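27th May
By Kulap Phromma

Berrada has taught drawing and typography on the foundation year at Mestby for 10 years. Before that he painted shop signs, played bass in a wedding band and spent one winter cataloguing a collection of railway posters. He still plays, mostly at home, and he still letters by hand.

We meet in the staff room, where he has put a pile of student sketchbooks on the chair next to him. He looks through them while he talks.

"I came to teaching by accident," he says. "A friend was ill and asked me to cover 3 classes. I did those and then I did the rest of the term."

His first-year students begin with the alphabet. They draw each capital with a flat brush, then with a pencil, then with cut paper. He does not let them use a computer until November. Some of them complain.

"They think it's slow, and it is slow. But if you've drawn an S 20 times, you look at other people's differently. I had a student who redrew the name over her uncle's bakery because the spacing upset her. He kept the old one."

The course also covers life drawing, bookbinding and a short history of printing. Berrada added the bookbinding himself. He says it was the only way to get students to finish a sketchbook, as they were less likely to give up on one they had sewn.

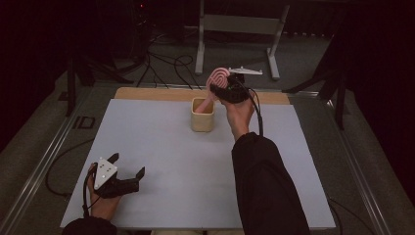
On his own work

Outside the college he has been working on a book called Nunonow, a set of drawings made on one bus route. Each drawing had to be finished between two stops. The small press Kurnel will print it.

"Most of them are bad," he says. "I've kept some of the bad ones in. There's one of a man's ear and nothing else, because he got off."

He reads a lot, mainly poetry and old technical manuals, and likes the diagrams in the manuals more than most illustration. He names a guide to repairing clocks as the book he has gone back to most often.

Asked whether music has had any effect on his drawing, he thinks for a while. "Rhythm, probably. Letters on a line have a beat to them. I don't say that to the students, they'd write it down."

He has a class of 6 waiting for him upstairs, all making concertina books. He picks up the sketchbooks and asks me to get the door.

Contact us | Copyright Mestby Foundation Year | Back to top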